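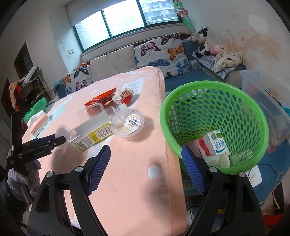
Una pinza de mano se monta en una tarde y se ajusta en un mes. Las piezas encajan pronto; lo que lleva tiempo es que las dos mordazas cierren a la vez, que las puntas no resbalen y que la muñeca aguante una sesión entera. Lo que sigue son notas de montaje y de uso de la pareja que tenemos en casa, ordenadas más o menos como surgieron los problemas. Para probar sirve cualquier mesa con cosas encima, y el plástico transparente es de lo más exigente: una bandeja alargada con la etiqueta en el costado, un vaso redondo con tapa, un envoltorio arrugado. Con una cesta verde calada al lado de la mesa ya hay tarea para un buen rato. Si la pinza puede con el vaso sin aplastarlo y con la bandeja sin que se le escape, lo demás suele salir.

Antes de montar

Extienda todas las piezas sobre una toalla clara y agrúpelas por lado. Las bielas izquierda y derecha se parecen mucho y en nuestro caso no eran intercambiables: el avellanado del agujero va en caras opuestas. Marque las izquierdas con un punto de lápiz por dentro.

Pase una lima redonda fina por cada agujero de giro. Basta con quitar la rebaba; si se agranda el agujero, la mordaza cogerá holgura y habrá que repetir la pieza.

El kit de tornillería lo compramos en Balerlow y traía dos largos casi iguales. Mídalos con un calibre. Un tornillo demasiado largo asoma por detrás y roza con la biela vecina, y eso se nota como un tope falso a mitad de recorrido.

Los ejes

Cada lado lleva dos tapas redondas plateadas sobre los puntos de giro. No las coloque hasta que el mecanismo esté probado, porque para sacarlas hay que hacer palanca y el borde se marca.

Apriete los tornillos de los ejes con la pinza abierta, después ciérrela despacio y afloje un poco el que ofrezca resistencia. Así hasta que las dos mordazas lleguen juntas al centro. Si una llega antes, casi siempre es un eje demasiado apretado en el lado contrario.

Una gota de fijador de roscas de resistencia media, solo en la tuerca. Si cae en el agujero de la biela, límpielo enseguida con un bastoncillo. El fijador fuerte no conviene, habrá que desmontar más de una vez.

Grasa, muy poca. Probamos aceite de máquina de coser y goteó sobre el mantel.

Las puntas

Las almohadillas estriadas son lo que más se gasta. Montamos las nuestras en azul oscuro en los dos lados y las revisamos cada pocas sesiones. Cuando las estrías se redondean, la pinza sigue cogiendo cartón y tela sin problema, pero las tapas de plástico liso empiezan a girar entre los dedos.

Para pegarlas, desengrase primero la mordaza con alcohol y espere a que se seque. Adhesivo de contacto en las dos caras, cinco minutos al aire, unir y sujetar con una pinza de tender. No las use hasta el día siguiente.

El ángulo importa. Las dos almohadillas deben tocarse primero por la punta y después por el resto. Si se tocan antes por la base, no habrá manera de levantar una hoja de papel ni el borde de una tapa. Se corrige con una lámina fina de cartulina debajo de la base de la almohadilla, antes de pegar.

Se limpian con agua tibia y una gota de lavavajillas. El limpiacristales dejó las de recambio, unas de Fukwood, con una película resbaladiza que no se fue.

El gatillo y el muelle

El primer muelle era demasiado duro. Cerraba muy bien, pero a la media hora dolía la base del pulgar. Lo cambiamos por uno más blando de la caja de surtido de Schouten y el agarre siguió siendo suficiente para un cartón de leche vacío. Uno lleno ya pide las dos manos.

Si no tiene un muelle más blando, puede mover el anclaje al agujero siguiente, si su diseño lo permite. Pierde algo de fuerza al final del cierre y gana mucho en comodidad.

Un guante de punto fino ayuda bastante: evita la rozadura de la empuñadura y no quita sensibilidad en el gatillo. Los de jardinería con palma de goma se enganchan y retrasan la apertura.

Preparar la mesa

Ponga una tela acolchada. Los objetos ligeros no se deslizan tanto al empujarlos y, si la pinza golpea, no marca el mueble. Estire bien la tela antes de empezar, porque un pliegue levantado acaba dentro de la mordaza junto con lo que se quería coger.

El estampado también cuenta. Un envase transparente sobre una tela con dibujos se ve mal, y el borde hay que buscarlo por el brillo. Si está aprendiendo, empiece con envoltorios de color fuerte, rojos o naranjas, y deje los transparentes para más adelante.

Coloque la cesta donde el brazo llegue sin levantar el hombro. Una cesta de borde grueso admite que la punta se apoye un momento antes de soltar. Las de agujeros ovalados tienen un inconveniente: si se mete la punta demasiado adentro, puede engancharse en la pared al salir. Abra, suba recto y luego retire.

Deje la ventana a un lado, o baje el estor. Con el sol de frente los plásticos deslumbran y se cierra la pinza en el aire.

Trabajar con dos

Con una pinza en cada mano, una sujeta y la otra tira. Parece evidente, pero al principio las dos van a por lo mismo y chocan. Decida antes cuál se queda quieta.

Para separar una tapa de un vaso, apoye el vaso en la tela, sujételo por abajo con la mano menos hábil y levante la tapa desde el borde. No apriete por el centro: el plástico fino se hunde y luego no recupera la forma.

Los envases largos se cogen por un extremo y se dejan girar hasta quedar colgando. Cogidos por el medio quedan atravesados sobre la boca de la cesta y no entran.

Las bolas de papel y los envoltorios arrugados son lo más fácil. Los paquetes de pañuelos también, siempre que se cojan de canto.

Lo que se aflojó

Desde septiembre llevamos una libreta con las sesiones. En 892 agarres anotados se nos cayó el objeto 74 veces, y la mayor parte fueron tapas y bandejas transparentes. Los cartones apenas figuran.

En ese tiempo hubo que reapretar 3 ejes, todos del lado derecho, que es el que más trabaja. También se partió una biela impresa con poco relleno. La repetimos con más paredes y con las capas a lo largo de la pieza, y no ha vuelto a dar guerra.

El velcro de la correa de muñeca pierde fuerza con la pelusa. Se limpia con un peine viejo.

Guardar las pinzas

Guárdelas abiertas, con el muelle descansado y sin nada encima. Cerradas, las estrías de una almohadilla se quedan marcadas en la otra.

Nosotros usamos una caja de herramientas pequeña de Busine con un trapo en el fondo, y en la tapa llevamos lo imprescindible: la llave Allen, un par de almohadillas cortadas, alcohol, bastoncillos y el fijador. Los recambios impresos van en una bolsa aparte con el lado escrito con rotulador.

Última revisión de esta página: 3 de mayo. Se ha añadido lo del muelle y se ha corregido el tiempo de espera del adhesivo, que antes decía dos minutos y era poco.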